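Ticket 404: kitchen demo for the open day, right arm side and the projector
Opened by: Liv Granström
Assigned to: Jacobus Rampersad
Priority: High (visitors!)
Status: Resolved, one item carried over

Original report

Hi Jacobus! So I'm filing this properly this time, because last time I just yelled down the hallway and you said it didn't count. The kitchen simulation is the main attraction in room 52 for the open day on September 27, 2018, and I did a full run-through with the Kollik people yesterday as a pretend audience. Mostly great! They loved it. But I have two things I can't let go of.

First, the big screen picture stutters. On my desk monitor the arms move like butter, then I switch to the projector and they hop. It gets worse when I have the Nundska viewer open in a second window. Second, the side-by-side grip comparison I promised in the program doesn't hold still. Every time I reset the world to show it again, the camera goes back to its default angle and I have to drag it into place with everybody watching.

What I've tried: restarting the viewer, restarting the laptop, a different cable, a different laptop. The second laptop stutters too, just a bit less.
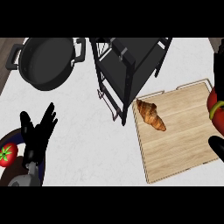
The grip comparison is the part I care about most, so let me explain how I want it to go. People come in thinking that a robot hand is a robot hand, and I'd like them to argue with each other a little before I talk about contact points and how a planner picks a grasp. I ask them which item on the counter they'd give the robot first, and the Kollik folks got into a real debate over the croissant sitting on the cutting board versus the tomato on the plate. (Croissant is harder, in my opinion. Squashy ends!) For that to work I need the whole counter on screen at once, and I need the same view every time I hit reset.

Could you take a look before Thursday? I can be in the room any time after lunch.

Liv

Reply from Jacobus

Hi Liv, got it. Couple of questions before I start pulling things apart. What resolution is the projector set to, and is the Engelbrecht laptop still on the old graphics driver? Also please send me the log from the viewer. It's in the Oteo folder, in the one called "runs", and it'll be the newest file.

Reply from Liv

Log attached. I have no idea about the driver, the sticker on the lid says March so I guess it was last updated then? The projector menu says "auto" and won't let me see more than that. Mine is plugged into the long cable that goes through the ceiling, if that matters.

Reply from Jacobus

It matters. I went up and looked, and the projector was negotiating a different refresh rate than the laptop every time you plugged in. I locked both ends to the same one. Then I updated the driver and turned off the viewer's mirror option, which was drawing the whole world twice. Line 71 in your log was complaining about that one over and over, poor thing.

For the camera, there's a saved views list under the Scene menu. I stored one called "liv open day" and set it to load on reset. I also wrote the steps on a card and taped it by the keyboard.

Reply from Liv

You are the best. Ran it this afternoon with the viewer open the entire time, and I reset it over and over just to be mean. No hopping at all. The camera comes back to the same spot, and I can see both hands and the full plate-to-board stretch without touching the mouse.
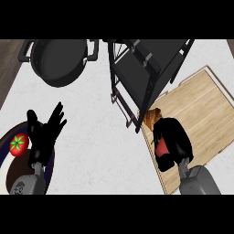 Right hand closed around something red over the cutting board, left hand open.

I'm putting that one up as the opening slide, I think it gets people talking quicker than my title page did. I do have one leftover wish: the black bars at the top and bottom. They're there on the projector and on my desk too, and I'd love to use the full height of the wall. Is that a window setting?

Reply from Jacobus

It's the aspect ratio in the render config. I can change it, but then your saved view shifts and we'd have to line it up again, and I don't want to do that two days before visitors. I've moved it to a new ticket for the week after. Please don't edit the config yourself in the meantime, I know you know where it is.

Reply from Liv

Fine, fine! Hands off the config. Closing my half of this. Can you stop by room 52 at 2 on the day and stand near the cable for the first session?

Reply from Jacobus

Sure, I'll be there. Marking as resolved.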